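25 January 2026

My former employer's pension plan has sent me its annual funding notice, and I made the mistake of reading it. I used to file these unopened. Then I turned the age where people start asking what you plan to do "after," and the envelopes got more interesting.

I put in 11 years at Plestix, back when it had a factory in Lokurbridge and a parking lot big enough to lose a car in. The factory has gone. The pension plan lives on, administered by an outfit called Zasinmont, whose letterhead has a sailboat on it. I find the sailboat worrying.

## What the notice says

It says the plan is in good health. It says this on the first page, in a friendly blue box, and then spends the next nine pages being less sure about it. By page four the plan is in good health "under the stated assumptions." By page seven the assumptions have changed since last year, and there's a table.

The change that caught my eye is the rate of return. Last year they expected the investments to earn one number, and this year they expect them to earn a slightly bigger number. That's all it takes. You assume the money will grow faster, so you need less of it today, and the gap between what the plan has and what it owes shrinks without anybody putting in a dime. I tried the same approach with my own savings over breakfast and felt very well off until lunch.

They may be right, of course. I'm a retired purchasing clerk and the plan has an actuary. But I would like to see the reason for the new number, and the notice gives it one sentence, which contains the word "prudent" twice.

I dug out the older notices to compare. I have most of them, going back further than I'd like to admit, and the expected return has been nudged three times. Administrative expenses, on the other hand, have never been nudged. They just climb. Two years ago they were folded in with "other," so good luck following them after that. 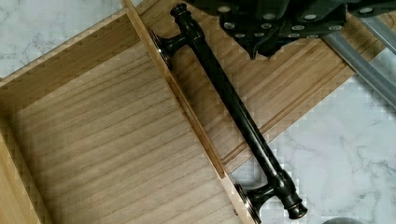
## What I asked for

You're allowed to write to the plan and ask for the full actuarial report, so I did. I got back a form. The form wanted my member number (2418, if they'd like to check) and told me copying charges might apply. I sent it in with a polite note and three questions:

- Who picked the new rate of return, and what did they look at?
- What would the funding level be under last year's rate?
- What is in "other"?

The phone line was less use. I spent 40 minutes on hold, listening to what I think was a flute, and then a pleasant young man read me the blue box out loud.

## What's at stake, for me

Not a fortune. My check will come to some $600 a month when it starts, and a good chunk of that is already promised to the furnace. If the plan does run into trouble there are backstops, and I've been reading about those too, though the booklet seems to be written for people who already know what it says. I've put a sticky note on every page I don't understand. It's now mostly sticky notes.

The old Plestix crowd still swaps emails, and I've asked whether anyone else has ordered the report. So far I have two replies. One says he trusts them completely. The other asks if I still have his ladder -- I don't, I gave it back.

Zasinmont says to expect the report in February. I'll post the answers when I have them, along with whatever they charged me for the copying.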